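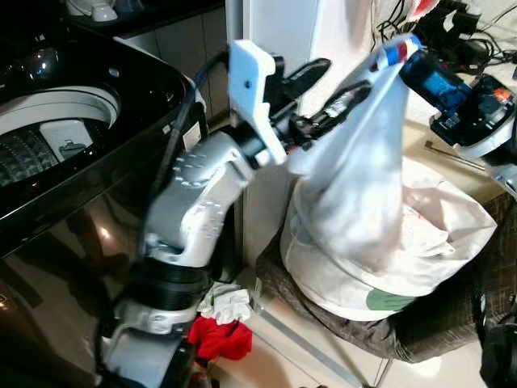 Two grippers at the top of a white plastic bag.

Print this message | E-mail this message

Subject: Re: Gray haze in transparent blue over cut silver

Earlier message:

> I have a problem with basse taille on sterling that I can't trace. The
> design is a plain fan of bright cuts on a shallow dish, sunk evenly and
> then cut with a flat graver. Before enameling the cuts are very bright.
> After the first coat of transparent blue they are still readable, but
> there is a gray haze in the lower part of the fan and the reflection is
> gone from the deepest lines. Another coat makes it worse.
>
> The enamel is the Dralix medium blue, bought as powder. I rinse it in
> tap water until the water looks clear and wet-pack it with a brush. The
> silver is pickled after annealing and scrubbed with a glass brush. I
> put the blue straight on the metal with no flux under it.
>
> I have made 2 dishes with the same result. The haze does not polish
> out, so it is not on the surface. The rim is fine on both, and the rim
> is where the enamel is thinnest. I have been told that it is the
> silver, that it is the water, and that it is the kiln. Which of them
> should I look at first? I would like to avoid cutting the fan again
> unless the change has a fair chance of working.
>
> Also, is there any point in changing the heel on the graver? Mine is
> whatever came off the stone.

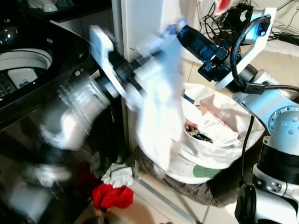
Nistonance, March 25, 2019

I would look at the powder first, then the metal, then the kiln. The order is mostly a matter of cost. Washing a spoonful of enamel again takes a few minutes and a test strip can be cut from scrap. Changing the alloy means starting the dish over.

1. The powder

Clear rinse water is not a good enough test with a transparent. The very fine particles stay in suspension long enough to be poured off, but only if the jar is given time to settle and then poured slowly. If it is swirled and tipped at once, the good grain goes out with the fines, and a portion of the fines is left behind in what remains. Those fines trap air between them as they fuse. In a thin layer it barely shows. In a deep cut it shows as gray, and this agrees with your rim being clear.

My routine with the Dralix blue is as follows. Sift first and keep what stays on the 100 mesh screen for regrinding. Put the rest in a glass jar and fill with water, stir, let the heavy grain drop, and pour off the cloudy part. Repeat until the water above the grain is clear immediately after stirring, with no waiting. Finish in distilled water. Our tap water here is hard, and I had a faint bloom on opals for most of one winter before I changed the last rinse. I can't say whether yours is the same.

Save the poured-off material. It is perfectly usable as counter enamel on the back of a dish.

Do not wash more than you will use in the session. Wet powder left standing in the jar goes off, some colors faster than others, and blues with a soft base are among the worst for it. If you have to store it, dry it fully and close the lid.

2. The metal

Sterling carries copper, and copper is the other likely source of gray. Annealing in air oxidizes the copper below the surface as well as on it. Pickling takes off the top of the oxide and leaves a fine silver skin, and the piece looks white and clean. Then you cut through that skin with the graver. The cut exposes metal that has not been depleted, and in the bottom of a deep cut it may well be the stained layer underneath. It will look bright when fresh. It will not stay bright in the kiln with no flux over it.

There are a few ways to handle this. You can use fine silver and accept that it is softer to cut and dents more easily. You can do all the annealing before any cutting and protect the piece with a firescale coating while it is hot. Or you can put a thin coat of hard silver flux under the blue. I do the last two together on sterling. The flux I use is the Promora hard flux, ground a little coarser than the color and fired until it is fully glossy. Underfired flux is itself cloudy, so do not judge by it until it has gone completely smooth.

A flux coat does lift the color slightly away from the metal, and on a very shallow design you may find that you lose depth in the tone. With the depth you describe there is room for it. Allow for it when you sink the ground.

The glass brush is fine, but rinse very well afterward and check under a loupe. Broken fiber lodged in a cut will leave small pale marks. Do not touch the cuts after the last rinse.

3. The kiln

I would leave this alone until the other items have been checked. If you do come to it, the usual fault with transparents is firing too low for too long. A short hot firing gives better clarity than a slow soak, within the limit of your solder. My kiln is an old Oosthuizen front-loader with no controller, and the back corner is hotter than the door side by enough to matter. I turn the trivet partway through every firing. If the haze always sits on the same side of the dish with respect to the door, that would be worth knowing. From your description it follows the depth, so I doubt it.

Dry the packed enamel completely before it goes in - on top of the kiln, until there is no more steam, and then somewhat longer. Water left in the bottom of a cut will boil and leave bubbles exactly where you are seeing the gray.

4. The graver

Yes, there is a point in it. The heel does the burnishing, and an uneven heel leaves drag lines that scatter the light even when the enamel above is clear. I put a short 7 degree heel on a flat and polish it on a ceramic lap with fine diamond, then take a few strokes on card with chrome oxide. Keep the heel short. A long one will bruise the outside of a curve. On a fan the lines are nearly straight and you have some freedom, but the face and heel both need to be polished, and they need touching up before the finishing pass.

Test

Cut one strip of your sterling and one of fine silver with the same group of deep lines. On each strip put flux on one half and leave the other half bare, then pack the rewashed blue over the whole and fire both strips side by side. If everything is clear, it was the washing. If only the bare sterling is gray, it was the copper. Gray in all of it points to water, drying or heat. Put on 2 coats before deciding, as the first is often too thin to show a slight haze.

Whatever the result, the existing dishes can't be cleared by more firing. The old enamel would have to come out, and the cuts would need to be freshened afterward in any case. I did one that way last December and the ground ended up deeper than I wanted, so the color came out a full shade darker than on its mate.

Please post the strip results to the list, including the alloy and whether the sheet was bought annealed or hard.

Filed under: Enameling > Basse Taille, Engraving Tools, Troubleshooting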